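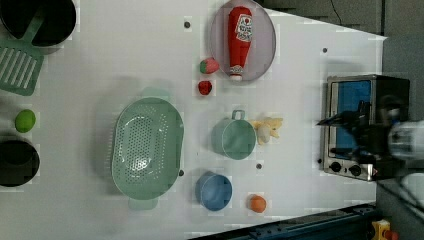 How to track down a protective stop that only happens at the oven

Last updated Jan 31, 2024 by Annick Gauthier

The Uvar controller has one message for most of life's disappointments: fault 809, "unexpected external force." It means the arm felt a push it hadn't planned on. It will say this if you lean on the arm, if the arm leans on the table, or if someone has typed in the wrong gripper weight. Ours began saying it at the toaster oven in June, at the end of the reach to the door, and we spent far too long blaming the door.

If your arm stops in one spot and behaves everywhere else, work through the steps below in order. We did them in roughly the reverse order, which I can't recommend.

Before you touch anything

Don't clear the fault yet. Clearing it wipes the joint readings from the screen, and you'll want them. Write down the position and torque of every joint, then press the emergency stop before you put your hands over the table. A protective stop is only a pause. Rhonda McKinnon learned this on her old Espinoza cell and still has opinions about it.

Check where it stopped, and on what. If the fingers are pressed against something, back the arm off by hand in free-drive mode. Don't jog it out with the pendant; you're guessing at the direction, and you have a one in two chance of making things worse.

Step 1: Run it with nothing to grab

Retract the arm, reset, and leave the tabletop exactly as it is. People love to tidy at this point. Resist. If you move the colander and the fault goes away, you've learned nothing except that you own a colander.
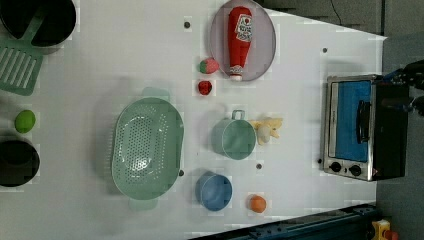 Now run the reach at 30 per cent speed, stopping short of the door. Keep a hand on the stop button. If you still get the 809 with the fingers in open air, the door is innocent and you owe it an apology. Ours faulted on the second pass.

Step 2: Check the payload

Open the tool settings and compare the weight and centre of gravity with the gripper you have on the arm today. Laurier Pelletier found ours were set for the Cukero fingers we'd taken off months before. He fixed the numbers, the torque readings dropped, and we all went to lunch believing the problem was solved. It faulted again at 1:13.

Fix the payload anyway. Just don't go to lunch.

Step 3: Swap the target

Give the arm a different job at the same end of the table, with the same wrist angle if you can manage it. We used a soft toy because it gives when you hit it, and because Laurier was tired of hearing metal.
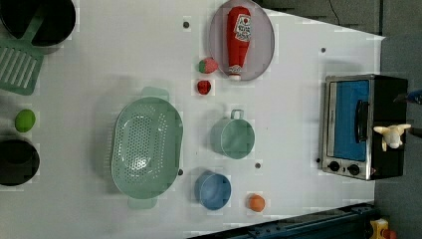
Plush toy on top of the toaster oven, colander and cups to the left.

Start with the approach from above, then repeat it with the wrist rolled to the door angle. We had no trouble straight down. Once the wrist rolled past a certain point, joint 6 torque climbed steadily until the controller gave up. A collision shows up as a spike. A steady climb means something is pulling.

Step 4: Follow the cables

With power off, follow every cable from the gripper back to the base, looking for tight ties, shiny patches and anything that can hook on a bracket.

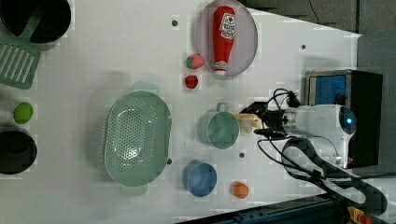 Then power up, move everyone clear, and take the wrist slowly through its full range while a second person watches from outside the reach. Our trouble was a single cable tie, fitted too close to the wrist by someone who has asked to stay anonymous and whose tea privileges are under review. It left enough slack for every job on the table except the oven.

Cut the tie, add slack, and refit it further back. Too much slack will snag on the cookware, so repeat the full sweep at every corner of the table.

Step 5: Put it back into service

Run the original job 13 times at reduced speed, then at full speed, and compare the joint 6 readings with the ones you wrote down at the start. Do not raise the force limit to make the message go away. Chantal Zacharias keeps the password for that screen at Wurotlow, and she'll want to see your readings before she types it in.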